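Clola Grasp Planner

Clola works out how a gripper should close on small, awkward objects, and we love how little fuss it makes. Give it a mesh, a gripper model and a table height, and it returns 100 ranked grasps — each with its approach path. The simulator is built in, so you can try them all before any hardware moves.

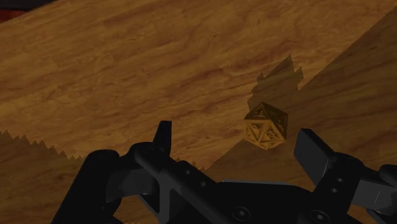
Wrist view and room view, gripper open over a die

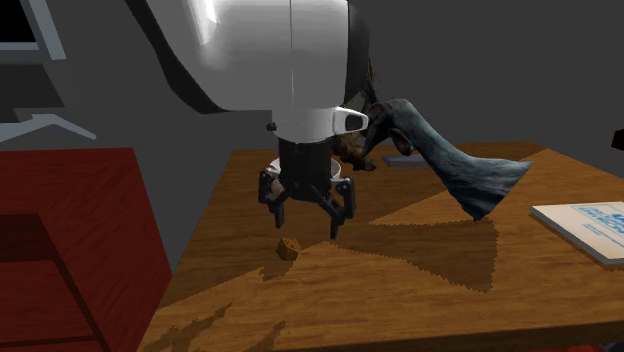 Version 3 adds Rania El Idrissi's new contact solver, and tilted objects are where it really shines! Peter Ševčík has tidied up the Python bindings too. The test set now holds 739 objects, and you can add your own. Runs on Linux. Sample projects are in the Bouazza folder.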